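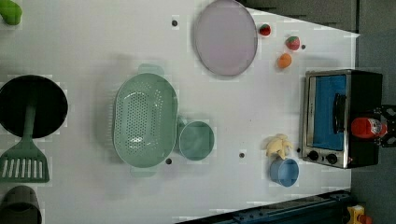

The play kitchen, seen from overhead

Jolik Robotics Club – progress report to the Dirnunia Fund, spring term

Thank you, as ever, for your patience and your kind notes. The club now has 35 members, and the kitchen task is well under way.

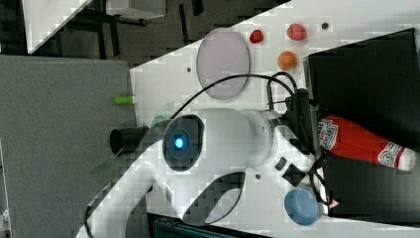

By the club lead, Jolik Robotics Club

Picking up the ketchup took us most of March, and the students were wonderfully stubborn about it.
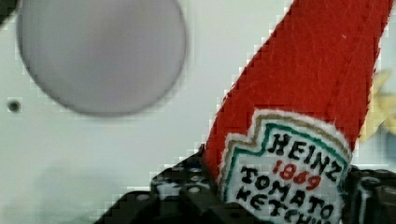 We have logged 748 attempts so far – many of them after tea – and spent around 90 pounds on play food.

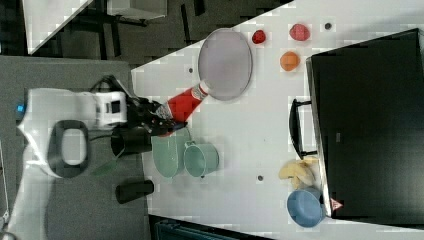 Plans for next term

Three new tasks, and a visit to Stumesell in June.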